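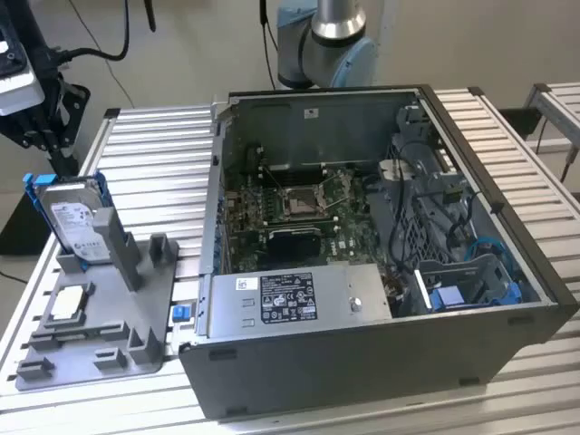
Search this site Search Advanced

Staffing and retraining after automating part of a PC refurbishing line

Posted by Kerstin Rothe, 2024-06-11

I supervise the desktop bench at a refurbisher in Stoltisville. We take in towers from office leases, strip them, test the parts and rebuild what can be sold. There are 16 people on the bench. Since spring one cell has had an arm that handles processors and 3.5-inch drives. Case opening, cable work and cleaning are still done by hand.

The arm works from a printed fixture next to the case. The drive stands in a slot in its caddy and the processor lies in a pocket, heat spreader up. With the tower on its side and the side panel off, the arm has a clear path to the socket and to the drive cage. In the trial period the cell processed 3,064 units.

My problem is the work that is left. The technicians who used to do a whole machine now do the first third and the last third, and wait in between. Two have asked to move to receiving. Management wants a new job description by September. How have other shops divided the work around a cell like this, and did you change the pay grade?

Güven Yazıcı

We went through this with laptops and later with towers. Some points, in the order they caused trouble.

Do not assign one person to one cell. The waiting time is too short for another full task and too long to stand still. We put one technician on two cells plus a manual bench for exceptions. Exceptions are worth tracking separately. With us they were mostly drives in non-standard carriers, sockets with bent contacts, and cables routed across the drive cage. A person has to decide on each of those, and that decision is the skilled part of the job now.

Write the socket check into the description. Before the arm places a processor, somebody should look at the contacts under a lamp with the retention frame up. We tried to leave this to the camera and went back to a person after a few weeks. It takes 40 seconds per board.

Fixture upkeep also needs an owner. Printed posts and pockets wear, and a worn pocket lets the chip sit at a slight angle. Our technicians measure the pockets at the start of each shift and print replacements themselves. Two of them now do the drawings too - that was not planned, but it is in their grade.

On pay: we created one grade above bench technician, for anyone who can clear a fault, re-teach a pick position and release the cell after a stop. Training was 124 hours spread over the normal shifts. Everyone was offered it. Those who declined kept their old grade and work the manual bench. If you make the new work a duty without a grade, expect more requests to move to receiving.

Edeltraud Nolte

Just rotate them. Two hours on the cell, two hours off. Worked fine for us in packing. I don't know about computers, but I would not rewrite job descriptions for one robot.

Sieglinde Hamann

I was a technician on a line like this in Zastville, so this is from the other side of the bench.

The loss people complained about was diagnosis. When I did a whole machine I noticed things on the way through, such as a dusty heatsink, a loose power lead or a drive cage with a broken clip. With the work cut in three parts, the person at the end gets a tower they have never seen inside. Our return rate went up at first for that reason. What helped was a short note that travels with the unit, filled in at opening and read at closing. We also let the same person open and close the same batch wherever the schedule allowed it.

Ask about the stop log as well. Ours was kept in Motar and only the engineers had a login. Every stop was entered as operator error until we got read access and could add comments. After that the entries became more useful to both sides.

I agree with Güven on the grade. Rotation alone, as Edeltraud suggests, spreads the waiting over more people and leaves the work the same. It is still sensible for reasons of posture - we did it every two hours.

One more thing for the description: state who may enter the cell area and who may restart. We had two supervisors who each thought it was the other.

Related topics

Printed fixtures: which material for drive pockets?
Bent socket contacts, repair or scrap
Works agreement wording for shared robot cells (Annelore Reinholz)
Matić bench lamps, replacement tubes
Return rate by shift, how to read it
Sorting drive caddies by case model

Contact | Copyright | Back to top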